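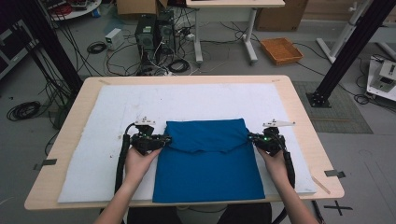
Folding is a way of making a piece of cloth smaller without cutting it. A flat shirt takes up a lot of space. Fold it once across the middle and it covers half the area, but it is now two layers thick. The amount of cloth has not changed. On the table, the top part of the blue garment has been turned over, so there is a double layer at that end and a single layer lower down. The line where the cloth turns back on itself is called the fold line.

What happens inside the cloth?

Most cloth is made of threads, and each thread is made of very thin fibres twisted together. A woven cloth has threads going over and under each other, like the strips in a paper mat. A knitted cloth, such as a T-shirt, has threads joined in rows of loops. Both kinds bend easily because the fibres are thin and can slide a little against each other.

At a fold, the threads bend round a tight curve. The layer on the outside of the curve has further to go than the layer on the inside. With one sheet of cloth the difference is tiny. With a thick pile it is easy to see - the outer layers pull tight and the inner ones bunch up.

Why do wrinkles appear?

A wrinkle is a small fold in a place where you did not want one. Wrinkles form when one part of the cloth moves further than the part next to it. The turned-over band on the blue cloth is slightly wrinkled. If you hold a cloth by its two top corners and pull them gently apart, the edge between them straightens. If you hold it by one corner only, the rest hangs down and the edge bends.

Words to know

Crease: a mark left in cloth where it has been folded or pressed.
Fibre: a very thin strand. Cotton fibres come from a plant and wool fibres come from sheep.
Layer: one thickness of cloth.
Hem: an edge that has been folded over and stitched so that it does not fray.

Try it: the Ellgate towel test

You need one small towel, a ruler and a flat table.

Lay the towel flat and smooth it from the middle towards the edges. Fold it in half and press lightly with your hand. You have 2 layers. Fold it in half again and you have 4. Measure the height of the pile with the ruler after each fold and write the number down. Keep going until the towel will not stay folded.

Now open it out. Look for creases and run a finger along one. Leave the towel flat for 15 minutes and look again. Have the creases changed? Repeat the test with a cotton handkerchief and compare your results.

Ellgate Fact Sheets: Cloth and Clothing. Page checked 5/13/25. Next sheet: How a Zip Works.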